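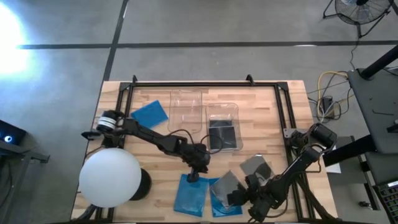
Rongrong Ding wrote to me in March that clear boxes are a trick of the shops. You buy them because they look tidy on the shelf of the shop, she wrote, and at home they only show you your mess through a wall. She prefers tins and drawers, and she thinks I should write less about storage and more about throwing away.

I have thought about her letter for a longer time than she probably expected. I agree with half of it.

It is true that a clear box hides nothing. When I moved to Rancombe I had 7 boxes of cardboard with the word "various" written on them, and I was quite happy with these boxes for two years. I didn't see what was inside, so it did not trouble me. Then I needed one thin square of felt to put under a lamp, and I spent a whole evening on my knees. The felt was in the last box, under the Christmas candles. I bought a new piece meanwhile, so now I have two.

Flat things are the worst for this. A cup or a pair of scissors has a shape and you can feel it with the hand. But pads, tiles, coasters, sheets of plastic, the small mats which one puts under a hot pot - all these lie on each other and become one thing. In a drawer you see only the top one. The drawer is full and you believe that you own one blue pad.

My opinion is that flat things should live in a clear container with low walls, one kind in each container, and that the container should stand on the table while you sort and not be brought afterwards. Many people make first the piles and then look for something to put them in. The piles wait until dinner, somebody needs the table, and everything goes back in a bag. If the container is already there, even the first piece has a place, and the work can be stopped at any moment without shame.

I also believe in sorting on a bare table with a good lamp near it. Dark grey and black are very similar in the evening, and I have put them together many times by mistake. Trinidad Alcaraz, who taught me to sew, sorted only before noon for this reason, but she had free mornings and I have not.

Now to the other half. Rongrong is right that one can buy too many boxes. In the Dutdale market there is a stall which has, I would guess, around 200 of them in all sizes, and I have stood before it with the feeling that my life could be repaired there. A box for which you have no contents is also a flat thing in the wrong place. I allow myself an empty one only if I can say what will go into it this week.

But tins I will not accept. A tin is beautiful, it keeps the moths away, and I have never in my life remembered what I put in one. I own a biscuit tin which I have not opened since Rancombe. It makes a small noise when I move it - buttons, perhaps, or tiles from an old game. I told this to Rongrong in my answer and she wrote back that I should throw it away without looking. I have put it on the table for tomorrow, and beside it a clear box with the lid off.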